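July 25, 2025

Good news for anyone who's been staring at bare windows all winter - Tredthorpe has finally put its linen blend curtains back on the shelves, and I'm a bit excited! They sold out last October before I'd even measured up my spare room, so this time I was straight in there with my tape.

The new range comes in 12 colours (I keep going back to the soft grey and the olive), with drops up to 274 cm, so those of you with high ceilings aren't stuck sewing on a false hem like I was. A pair starts at $109 and the lined ones go up to $212, and I'd pay the extra for the lining if your room cops the afternoon sun.

Plalora is doing a matching set of tiebacks too, in a chunky twisted cord that looks gorgeous against the plain fabric. I've ordered two for the lounge and I'm already wondering about the hallway.

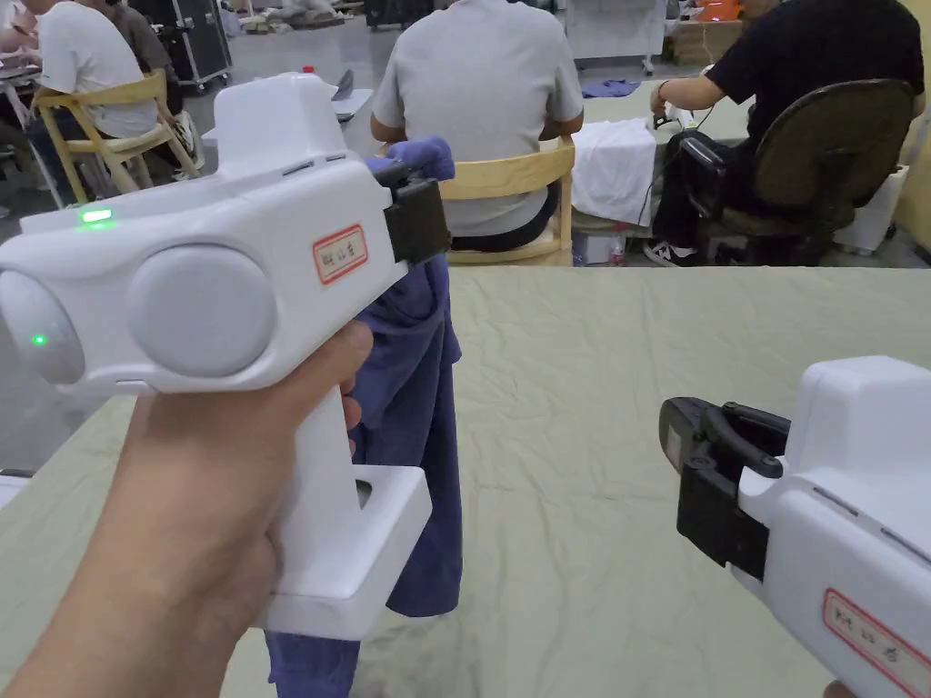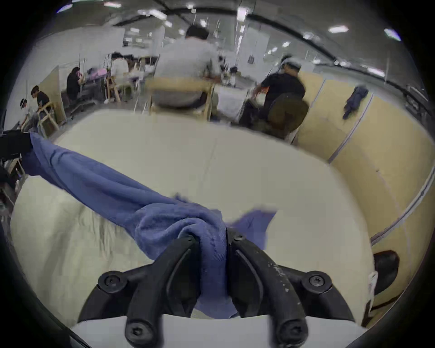

If you'd like to feel the fabric before you commit, Zekstead has the full range on display and will post out swatches for free. My favourite trick is to pin them beside the window for a couple of days and see how the colour changes from morning to night. Mine are going up this weekend - photos to come once I've found the drill!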